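Ticket 1058 – Brorness booking page logs me out
Opened: 26/02/2024
Status: waiting for customer

I have a problem with the booking page for our Bangate office. After 60 seconds it sends me back to the login, and my form is empty again. I tried two browsers – same behaviour in both. The colour of the status light stays green.

Support reply: Please clear the cookies for Skestlow and try again.

I have cleared them. Now it stays open, but the room photos load slowly. 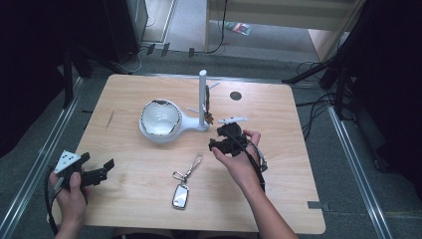
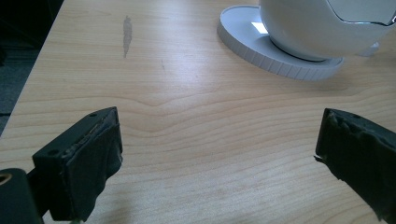
Both photos: wooden table, Bangate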